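February, late, and I should be in bed

So the wrist spun again. I'd told Danjuma on the phone yesterday that I was pretty sure we'd fixed it (new limits in the joint file, everything saved, feeling very pleased with myself) and then this morning before I'd even finished my coffee the simulated arm went into the same stupid twist and stopped dead with a joint limit fault. Episode 708. I wrote the number on the back of my hand so I wouldn't lose it, and it's still there, a bit smeared from the dishes.

I spent the whole morning replaying that one episode. The arm starts out fine, heads over toward the ornaments like it's supposed to, and then somewhere on the approach the planner decides the short way round is through the wrist's end stop. It isn't! It has never been! The last good pose the log gives me is from just before the fault, and I must have stared at it for an hour with the toast going cold next to me. 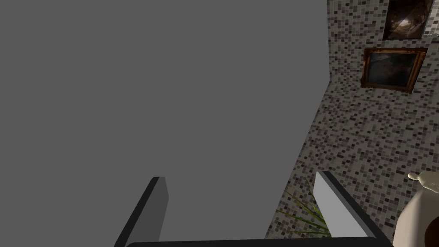
Wrist view from the 708 replay, fingers open, white ceramic piece down in the corner.

I do like the room, I'll say that. Whoever at Zurkeo picked that speckled tile and those gloomy old pictures had a sense of humor, and the one in the gold frame looks like something from my grandmother's hallway in Preddale. But the more I looked at it the more I worried about that plant. The leaves are right behind the finger from where the wrist sits, and I got it into my head that the collision checker was seeing the leaves and panicking. I spent two hours on that theory. I took the leaves out of the collision list altogether, ran it again, same twist, same fault. Put them back. Ate the cold toast.

Danjuma Effiong to the rescue after lunch. He had me read him the joint values out loud over the phone, one at a time, like bingo, and when I got to joint 4 he went quiet and then asked me which file I'd edited. Well. There are 2 of them. There's the one in the Melis folder, and there's the one the simulator really loads, and I'd been lovingly tuning the first one all week. The second still had the old range in it, so the planner thought the wrist could turn much further than the controller would ever let it. I said a word I won't write down.

He was nice about it. He said he'd done the same with Jiller last year, only on the real arm, and it had taken a cable with it. That made my stomach drop a bit, because we were supposed to move this onto the hardware soon and I'd have been standing right next to it. I've asked for that to be put off until the controller and the planner read the same file, and until I've pressed the stop button myself a few times to see how fast it answers.

Fixed the limits before dinner and started a fresh batch. Haven't looked at it yet. I'm leaving the laptop in the kitchen tonight with the lid shut so I don't come down at three in the morning to check. Need to buy bread. Also call Danjuma back, I hung up without saying thank you.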